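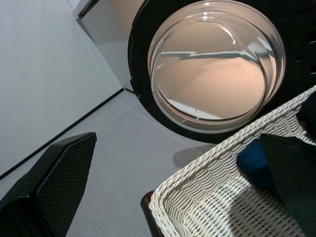

Open Day at Tovulham: Your Questions

When is it?
February, from 10 in the morning. The laundry demonstration runs 4 times during the day and everyone is welcome at all of them, though we think one will do.

What will the robot be doing?
Laundry. It works with a basket and a front-loading washing machine, and it takes its time. If you have a teenager at home you will know the pace.

How long does a demonstration last?
We allow 12 minutes. The robot has not been told.

Can I bring my own washing?
No. Someone asked at the Rirness open day and was holding a bag at the time.

Can children have a go?
Children over eight can press the start button, with one of us beside them. Please stay behind the yellow line while the arm is moving – this applies to parents as well.

Do I need to book?
Yes. The hall holds 200 and the demonstration room a good deal fewer, so choose a slot when you book. Latecomers can join the next one if there is space.

How do I get there?
Take the 216 bus to Briggs Lane and follow the signs. Parking is limited and mostly puddle.

Will it iron?
Not this year. Our colleagues at Ornorberg are looking into folding, and have been for a while.

Is there tea?
There is, made by people. Cakes too, until they run out.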